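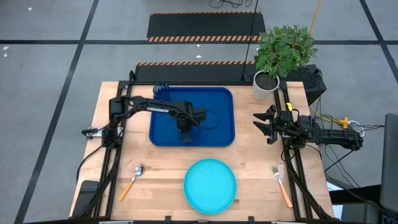 **Week 3: Reading a survey claim**

The Letley handout says 51 percent of shoppers "prefer" Zimby soap. Prefer it to what? The form offered one other brand and no "don't care" box.

- Sample: 300 people, all stopped outside one store in August.
- Only 41 percent finished the last page. Where did the rest go?
- Kettunen calls the result "clear." I don't see how, with a lead that thin.

For next class, rewrite question 3 so that it doesn't push the reader toward an answer. Bring two copies.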